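Neltari Kitchen Automation, Progress Report to the Fovgate Fund
Nyberg site, March 2020

We promised you a quiet first phase, and by our standards it has been one. The Stestix arm is still working in simulation only, and will stay there until the kitchen crew and the safety reviewer agree on the same day that it shouldn't.

To date we have run 1,059 simulated prep sessions, of which 822 finished without a stop. The rest ended in dropped utensils, refused grasps and one long afternoon when the arm would not let go of anything. Knife handling takes up most of our hours. It is also the part of the job the crew was least eager to hand over, and they have said so in writing.

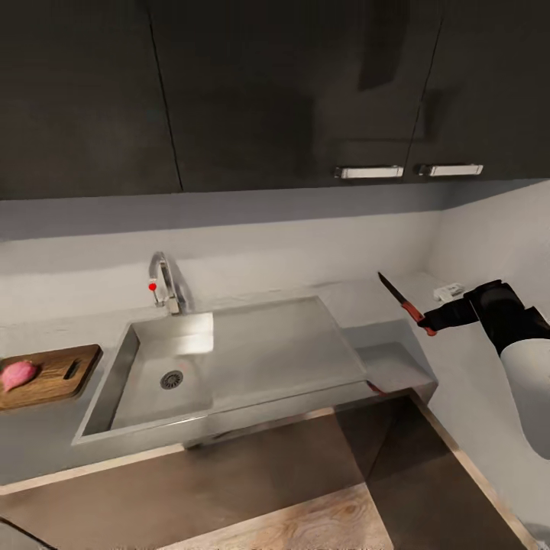 The crew's main worry was never the arm itself. They wanted to know who would be cleaning up after it, and the first draft of the new job sheets suggested – in small type – that it would be them. Those sheets have been rewritten. Prep staff on the early shift will move to ordering, tasting and checking, with no cut in hours, and two of them now review simulated runs each week. Their notes are shorter than our engineers' and a good deal more useful. "Would get fired" appears more than once.

Spending is on plan except for training, where we are $4,000 over. We had budgeted for teaching people about the machine and ended up paying people to teach us about the kitchen. We would do it again, and are asking to move the money from travel.

By May we expect to complete another 500 sessions and to bring you a date for the first supervised trial on real counters, with plastic knives.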